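Gripper and wrist camera trials: frequently asked questions

Which grippers are covered by the comparison?

Two: the Droneo parallel jaw with tapered fingers, and the Vesteo parallel jaw with flat pads. Both bolt to the same flange on the Irnham bench arm. Suction was left out because the bench has no air supply.

What is a trial?

One approach, one attempt to close on the part, one lift and one release. A trial counts as a success if the part is still held at the top of the lift. Each gripper is given 200 trials per part. Parts that slip but stay in the jaws are logged as held, with a slip flag in the last column.

Which controller do the trials use?

The Nedelcu controller, firmware branch 2, for both grippers. Do not mix branches within a set. The jaw position scaling changed between them and old logs will read as wider openings than were commanded.

Why is the camera on the wrist instead of overhead?

An overhead camera loses the part when the arm moves above it. The wrist camera keeps the fingertips and the part in one view during the last stage of the approach, where most of the misses start. The cost is a fixed focus lens that has to serve every working distance.

How sharp does the wrist image need to be?

Less sharp than most people expect for finding a plain part, and sharper than we have for placing the jaws on its rim. The outline of a blue disc on a white surface can be soft and still give the detector a usable centre. The same outline gives a poor edge position. Small marks on the surface also show up, so set the minimum blob area before a run and wipe the bench between sets. 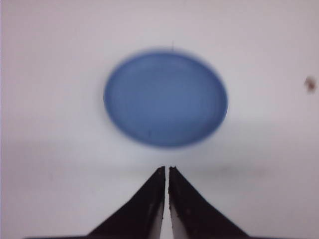
Osaze Haruna asks whether the soft edge could be dealt with in software, by fitting an ellipse to the rim and taking the grasp width from the fit, before anyone spends money on another lens. His worry is that a new lens would mean repeating the hand-eye calibration for both grippers.

It can be done, and the fit is now an option in the detector settings. It improves the centre more than the width. Recalibration is needed after a lens change in any case, so allow half a day for it.

Do the fingers get in the way of the detector?

They do if they are not masked. Black fingers on a pale bench produce the strongest edges in the image. Draw the mask with the jaws at the opening used for the approach, and save one mask per gripper.

Can exposure be left on automatic?

No. Lock it at 2,000 microseconds. With automatic exposure the white level drifts as the arm shades the bench, and the colour threshold drifts with it.

How often should the fingertips be checked?

After every 700 closures, or sooner if the slip flags rise. Brush off any dust and compare the tip profile with the drawing.

Where do I send results?

To Jalen Hutchins, as the raw log plus the settings file. Summaries without a settings file are not added to the comparison table.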